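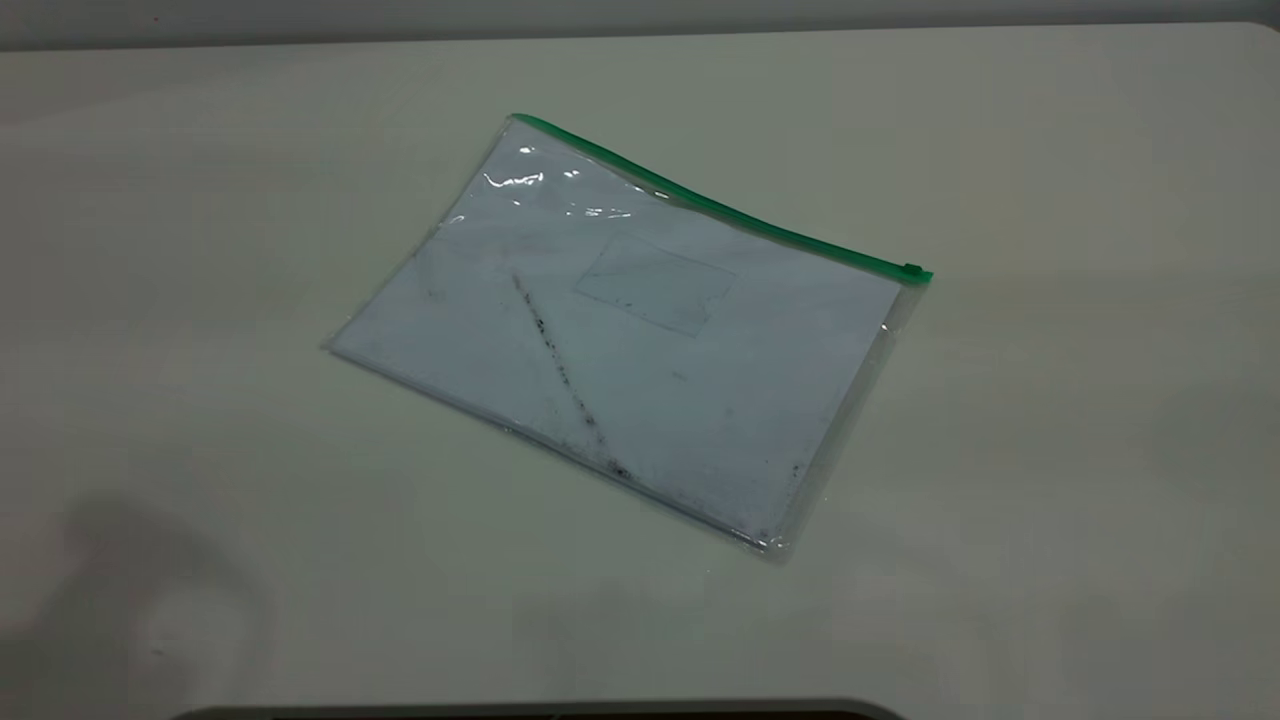 Feldeskosten vor einer Investitionsentscheidung nach Steuern rechnen

Stand: April

Die Anleitung beschreibt, wie sich für ein einzelnes Öl- oder Gasfeld der Barwert nach Steuern in einer Tabellenkalkulation ermitteln lässt. Sie setzt voraus, dass ein Förderprofil und eine Kostenschätzung bereits vorliegen. Als Rechenfall dient das Feld Gikstead, an dem Sturkex als Betriebsführer und Brabec als Partner beteiligt sind. Die Steuersätze werden nicht fest in die Formeln geschrieben. Sie stehen auf einem eigenen Blatt und werden nach jeder Gesetzesänderung dort angepasst.

Voraussetzungen

Benötigt werden das Förderprofil in Jahresscheiben, die Investitionsausgaben je Jahr, die laufenden Betriebskosten, eine Schätzung der Rückbaukosten und die Preisannahme. Alle Beträge werden in derselben Währung und in Millionen geführt. Wer die Daten aus Mernex exportiert, muss vorher das Dezimaltrennzeichen prüfen: Der Export verwendet den Punkt, und aus 3.432 wird in einer deutsch eingestellten Tabelle ohne Rückfrage eine vierstellige Zahl.

Schritt 1: Blätter anlegen

Die Arbeitsmappe erhält 4 Blätter: Annahmen, Förderung, Kosten, Steuer. Auf dem Blatt Annahmen stehen Preis, Inflationsrate, Diskontsatz und sämtliche Steuersätze. Jede Zelle bekommt einen Namen, zum Beispiel Satz_Koerperschaft und Satz_Zuschlag.

Schritt 2: Erlöse berechnen

Jahresmenge mal Preis, abzüglich Transporttarif. Für Gikstead ist der Tarif je Einheit vereinbart und wird jährlich mit der Inflationsrate fortgeschrieben. Der Eigenverbrauch der Plattform ist vorher von der Menge abzuziehen - er fehlt in vielen Profilen.

Schritt 3: Kosten eintragen

Für Gikstead sind Investitionen von 800 Millionen angesetzt, für den Rückbau 200 Millionen. Der Rückbau wird in die Jahre nach Förderende gebucht und nicht als Rückstellung über die Laufzeit verteilt, sofern das Steuerrecht den Abzug erst bei Zahlung zulässt. Ob das der Fall ist, wird im Blatt Annahmen über einen Schalter (0 oder 1) festgelegt.

Schritt 4: Bemessungsgrundlagen trennen

Körperschaftsteuer und Zuschlagsteuer haben in der Regel unterschiedliche Bemessungsgrundlagen. Finanzierungskosten sind bei der einen oft abziehbar, bei der anderen nicht. Deshalb erhält jede Steuer einen eigenen Zeilenblock mit Erlös, Abzügen, Verlustvortrag und Steuerbetrag. Ein Feldfreibetrag wird ausschließlich im Block der Zuschlagsteuer geführt.

Der Verlustvortrag am Jahresende ergibt sich aus dem Vortrag des Vorjahres plus Verlust des laufenden Jahres minus genutztem Betrag. Der genutzte Betrag ist das Minimum aus Vortrag und positivem Ergebnis. Er darf nie negativ werden.

Schritt 5: Diskontieren

Die Zahlungsströme nach Steuern werden zur Jahresmitte abgezinst. Die eingebaute Barwertfunktion rechnet mit Zahlungen zum Periodenende; ihr Ergebnis ist daher mit der Wurzel aus (1 + Diskontsatz) zu multiplizieren.

Schritt 6: Kontrolle

Alle Steuersätze auf null setzen. Der Barwert nach Steuern muss dann dem Barwert vor Steuern entsprechen. Weicht er ab, liegt der Fehler meist in einer fest eingetragenen Zahl im Blatt Steuer. Danach die Sätze zurücksetzen und den Zuschlagssatz in kleinen Stufen variieren. Brabec rechnet den Rückbau mit einem eigenen Satz ab; in der Partnersicht ist diese Zeile gesondert zu überschreiben.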